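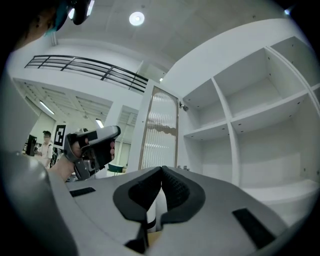 Black finger pads, dimpled on the inside. Second gripper in hand behind.

Fri 20 September

Autumn camp prep, route day. Walked the whole Givholm loop with the draft map and it is so much better than the old one! The lake path comes in early, so the little ones get their big view before their legs go, and there's a proper grassy spot for lunch just past the Koubek farm gate (stile is a bit high, ask about a step).

Pace: almost 5 km with stops, 122 minutes door to door. Add half an hour for the under-nines.

Places: 27 children booked for the October week, most of them sleeping at Umstead. The bunkhouse dries boots overnight now, hurrah, the new racks are in and they're lovely and deep. Still need to ask whether the back dormitory has blackout curtains.

Map notes for whoever redraws it:
- the footbridge is drawn on the wrong side of the weir
- Pletau ridge needs a second symbol, the wet weather path splits off there and the junction is easy to miss
- type too small for reading in drizzle, try it one size up

Tried the orienteering cards on the way back. The riddles work really well, except the one about the mill, where I went wrong myself and I wrote it. Reword. The colour order is good, leave it alone.

Bus: driver can turn at Umstead but not at Givholm, so the last bit is on foot with day bags only. Big bags go up by van.

To do: print 2 test maps, ring the farm about the stile, check the whistle box. Ridge path again on Monday if it stays dry, can't wait to see it with the leaves turning.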